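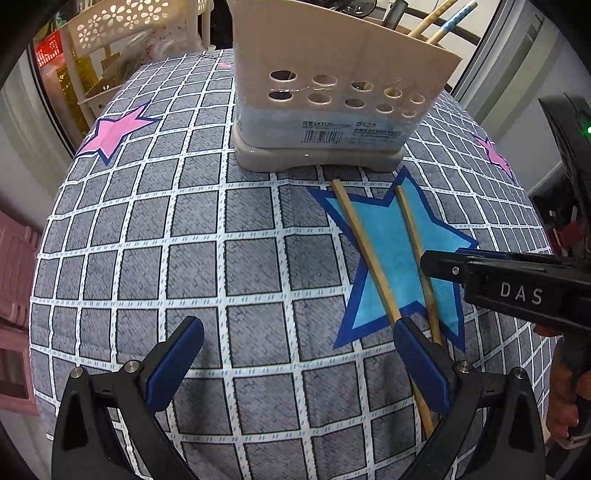
Okay, budgets! I know half of you signed up for this course to build things and the other half were told you had to, but before March is over every group has to hand me a purchase plan, so let's talk money. My first rule is to write the task down before you open a catalog. Say your task is getting two thin wooden chopsticks off a patterned tablecloth with a pair of hand-held grippers. Now you know what you're shopping for: finger pads, screws, something to pick up, something to stand it in. The gripper is one line on the sheet, and the small stuff fills the rest of the page (it always does).

So make two columns, "buy once" and "buy again." Gripper bodies go in the first. Pads go in the second, and please order spares with the first order, or you'll pay shipping twice like I did with Bredik.
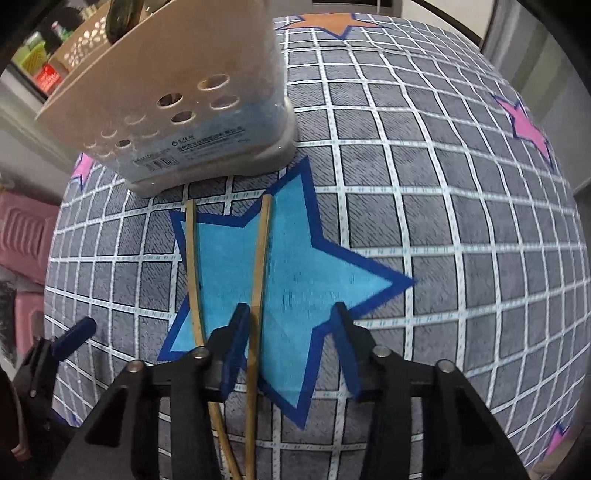 Arnatmont College, Department of Applied Robotics

Your group gets 500 dollars for the term. Keep 100 of that back and don't touch it until your first full practice session is done. I mean it! Last year's Skallon group spent everything up front and then had to beg me for screws.

Props should be cheap and ordinary. A plastic utensil caddy, chopsticks, a tablecloth with a busy print, all of that comes from a housewares store and none of it needs a quote. Anything over 180 dollars does need one, in writing, and if you order through Hoxha ask for the lead time while you're at it.
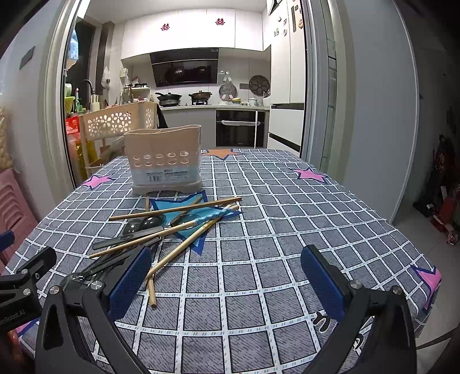
Heidrun Lanz

Now plan for the harder version of your task. Going from a pair of chopsticks to a crossed pile with steel spoons mixed in costs almost nothing in props, but it eats hours, and hours go on the sheet too. Put down who is running the gripper, who is resetting the table, and for how long. I'd rather see a big honest number there than a blank.

Bring a printed draft to my office by 2 and we'll go through it with a red pen. Prices with tax, please.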